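Fan Q&A pages and the show Zerkside – project report
Media Studies, 7 May 2025

What we wanted to find out

When you search an actor from a TV show you get pages that are just questions. How old, how tall, is he married, does he have kids. We wanted to know where the answers come from and if they match each other. We picked the cast of Zerkside, a teen fantasy series. Small cast, lots of fans, not much official info.

What we did

Collected pages in February. Ended up with 1,212 question and answer pairs from 32 sites. Took out the ones in other languages and the ones about the plot. Then pulled a sample of 200 and read them all by hand, two readers each. Every answer got a code: sourced, unsourced, or copied. Copied meant the same sentence, word for word, on another site in our set. When the two readers disagreed we talked it over and picked one.

We also tried a script to do the matching. It kept breaking on apostrophes so we only used it for a first pass.
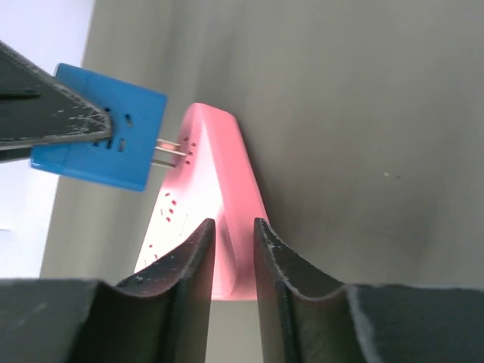 Fig. 1. Blue plug-like block and pink and white block, with grippers

Results

Most of the sample was copied. Age questions were the worst – for one lead actor we found 3 different birth years, and none of the pages said where the year came from. Height was nearly as bad. Hometown was better, probably becuase the actor's hometown paper, the Staditz one, ran a long interview and a few sites link to it.

Dating questions got the longest answers and had the least in them. A typical one restates the question, says the actor is private, then lists costars. Several named a costar from Zhuravel, the spinoff, as a girlfriend. Could not find any interview where either of them says that.

Linking words were weird too. "Likewise", "secondly", "also to know" – stuck in front of questions that have no connection to each other. Did not code for this, should have.

Problems

Sites change. Pages we saved in February had diffrent answers when we went back, and a few were gone. We used the saved copies. Also we only searched in English and only one show, so can't say much about other fandoms. The Grukton fan wiki was left out since it has editors and a talk page, but a lot of the copied text may start there. Did not have time to check.

Next

Trace the copied sentences back to the oldest version. Code the linking words. Maybe add a second show with an older cast and see if the birth years hold up any better.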